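Gripper faults on the Lalton cell: what we missed
Speaker notes, 31st May

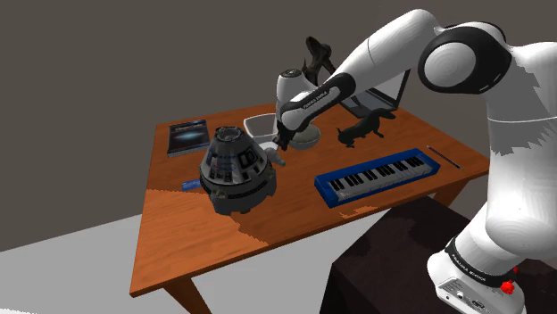 SAFETY / FAULT REPORTS

Start with the sim view. Arm over the gray bowl, gripper pointing down. Let people look, don't rush it. Most of the room has only seen the graphs.

The task: come down, close, lift, move to the tray. We ran it 2000 times in sim in January. Looked fine. Signed off, moved to the real cell at Clastside.

What went wrong - arm stopped mid-descent, then started agian on its own after the controller reset. No operator input. Hand was inside the fence at the time. No injury. Say that early, people will be waiting for it.

Cause: the Marwat supervisor software cleared the stop flag on reboot. Should have latched. Our bug, our config, don't blame the arm.

Why sim didn't catch it. Stop button is there in the model, red one on the side of the base, but it's only geometry. Nothing wired to it. We never tested a stop in 2000 runs. Pause here.

Clutter is the other half. Capsule model, book, keyboard, dachshund. Good for planning, we spent weeks on that. Spent zero on restarts.

Fixes so far
- stop flag now latches, needs a person to clear it
- restart speed capped at 20 percent
- 4 new fault cases in the Leren test suite, each run 100 times
- fence interlock checked before every sesion

Still open: power dip during a grasp. Object drops or gripper holds? We get both. Don't have an answer, ask the room.

If short on time skip the Marwat log slide, go strait to fixes. Leave the sim view up for questions.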